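Magesa Worktable Set-up Guide
Section 4: Work Surface and Bench Power
Revised Jul 1, 2020

4.1 Scope

This section covers fitting the work surface to a leveled Magesa base, placing and fixing a power strip, routing the supply cord, and first cleaning. Base assembly and leveling are covered in Section 3. Drawers, shelves and the Kastwood storage rail are covered in Section 5.

The instructions apply to both surface types. The Adthorpe surface is supplied in one piece. The Cadov surface is supplied in two pieces with a joining strip. Steps that apply to one type only are marked.

4.2 Before you start

Check that the base is level in both directions and that all four locknuts are tight. If the base rocks, return to step 6 of Section 3. A surface fitted to an uneven base will twist as the screws are tightened, and the twist will remain after the base is corrected.

You will need:
- hex key, supplied
- screwdriver with a medium cross tip
- tape measure
- pencil
- two clamps with padded jaws, not supplied
- a clean, dry cloth

Two people are needed to lift the surface.

CAUTION: Do not lift the surface by one corner. Do not slide it across the base. The locating pins will score the underside.

4.3 Fitting the surface

1. Lay the surface face down on a blanket or on flattened packing cardboard.
2. Remove the film from the underside. Leave the film on the upper face until step 9.
3. Cadov only: fit the joining strip into the groove of the first piece, then push the second piece onto it until the gap closes. Tap with the heel of the hand only.
4. Find the locating holes. The pair set closer to the edge goes to the rear.
5. With one person at each end, turn the surface over and lower it onto the locating pins.
6. Check the overhang at the front. It should measure 40 mm along the full length. If it differs from one end to the other, lift the surface and turn it end for end.
7. Start all the fixing screws from below by hand. Do not tighten any screw until all are started.
8. Tighten the screws, working from the center outward. Stop when the head meets the bracket, then give a further quarter turn.
9. Remove the film from the upper face. Pull it back low and flat.

NOTE: Replacement fixing screws must not enter the surface by more than 9 mm. Longer screws will break through the upper face.

NOTE: A faint line may be visible at the join on the Cadov surface. It will become less distinct after several days under normal room conditions. Do not fill it.

4.4 Choosing a position for the power strip

The power strip may be placed on the work surface or fixed below the rear edge. Fixing below is preferred for permanent use. Placement on the surface is suitable where equipment is changed often. In either case, try the strip in position before marking or drilling.

1. Disconnect the strip from the wall outlet and unplug everything from it.
2. Set the strip on the board or surface and turn it until the outlets can be reached from your normal working position.
3. Hold each plug or adapter you intend to use against its outlet. Large adapters may cover the neighboring outlet. Change the order as needed.
4. Check that the cord leaves the strip without a sharp bend.
5. Mark the ends of the strip lightly in pencil.
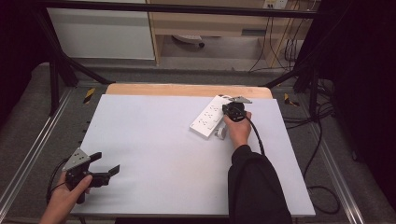 Figure 4-1. Power strip set diagonally on a white board.

A strip kept on the surface should stand clear of the front edge by at least 175 mm. Keep it away from sinks, glue pots, paint water and any part of the table where liquids are poured.

WARNING: Do not connect one power strip to another. Do not use a strip with a cracked case, loose outlets or a damaged cord. Do not exceed the load rating printed on the strip or in its own instructions. Where those instructions differ from this guide, follow the strip manufacturer.

4.5 Fixing the strip below the rear edge

1. Hold a bracket against the underside at each pencil mark. The brackets must be parallel to the rear edge and clear of the base frame.
2. Mark the screw positions through the brackets.
3. Drill pilot holes with the depth stop fitted. Check the depth on scrap material first.
4. Fix the brackets with the short screws from the accessory bag.
5. Press the strip into the brackets until both clips engage.
6. Pull downward on the strip with moderate force. If a clip releases, refit the bracket on that side.

NOTE: Adhesive pads are not a substitute for the brackets. They soften in warm rooms and will release under the weight of several adapters.

4.6 Routing the cord

1. Lead the cord along the rear rail to the nearest leg.
2. Clip the cord to the rail. Leave a small loop at the point where it turns down.
3. Lead the cord down the inside face of the leg. Clip it once near the top and once near the foot.
4. If the table is used at its lowest setting, 700 mm from floor to upper face, gather the spare cord in the cord tray. Do not coil it tightly.
5. Connect to the wall outlet only when all clips are closed.

CAUTION: Raising the table with a taut cord can pull the plug partly out of the wall outlet. Check the slack at the highest setting before using the table.

4.7 First cleaning

A fine dust from cutting may be present on a new surface. Remove it before the table is used for paper, fabric or finished work.

1. Wipe with a dry cloth, from the rear edge to the front.
2. Wipe again with a cloth dampened in water and a little dish soap.
3. Dry at once.
4. Look along the surface from a low angle with a lamp or window behind it. Repeat steps 1 to 3 where streaks show.
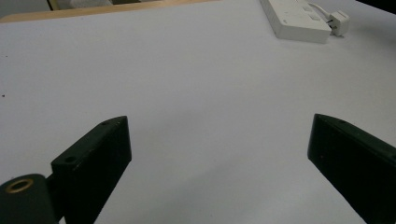 Figure 4-2. White tabletop, smooth matte surface.

Do not use scouring powder, steel wool or acetone on a matte finish. These will polish it in patches, and the patches cannot be removed. Pencil marks can be lifted with a soft white eraser. For marker, use rubbing alcohol on a cloth and test it near the rear edge first.

4.8 Periodic checks

Retighten the fixing screws after around 40 hours of use, and each January after that. At the same time, inspect the cord along its full length, check that the bracket clips are seated, and repeat the overhang measurement in 4.3, step 6. If the overhang has changed, loosen all the screws, reset the surface on its pins and tighten again from the center.

Continue with Section 5, Storage Rail and Drawers.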